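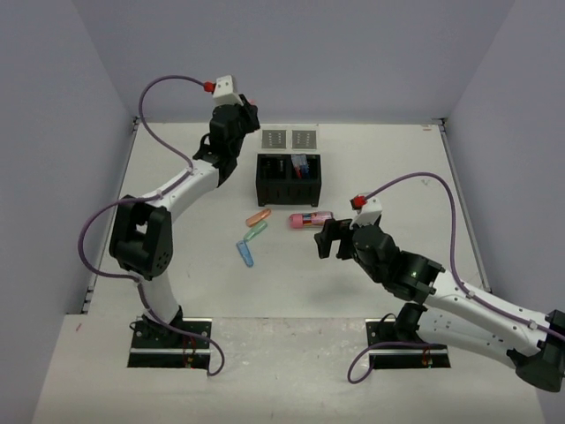

## Ticket 2549: second-half recording drops out, Panero Hall

**Opened by:** Fatima Nel, orchestra office
**Date:** Wednesday, April 6, 2022
**Status:** open, awaiting repeat test

**Reported fault**

Archive recording of the Matlala Symphony's subscription concert has gaps in the left channel of the main pair. First gap is in the slow movement of the symphony, bar 61, and lasts about two seconds. Further gaps in the finale. Overture and concerto are clean. The spot microphones on woodwind and timpani are unaffected throughout.

**Log**

- 10:15 Played back the files from the Kodbridge recorder and from the backup. Same gaps on both, so the fault is ahead of the split.
- 10:40 Checked the recorder's clock and error log. No entries for the evening.
- 11:05 Swapped left and right at the stage box and ran tone for 30 minutes. No dropout on either channel.
- 11:50 Asked the stage crew about the interval. The piano was moved off stage left and the second violin risers were reset. The stage box on that side was shifted to make room.
- 12:10 Inspected the multicore at stage left. Outer jacket flattened near the connector. Flexing the cable by hand gave a dropout on line 37, which carries main left.
- 12:25 Moved main left to a spare line. Flexed again, no dropout. Damaged line taped off at both ends and marked on the patch sheet.

**Workaround for the archive copy**

Gaps filled from the balcony pair, delayed to match and raised in level. The join in the slow movement is audible on headphones. The finale edits are acceptable.

**Outstanding**

1. Pomex to quote for a new connector and a shorter tail.
2. Repeat the test with the full orchestra seated at the next rehearsal.
3. Stage plan to show the box position for both halves.

Do not close until item 2 is done.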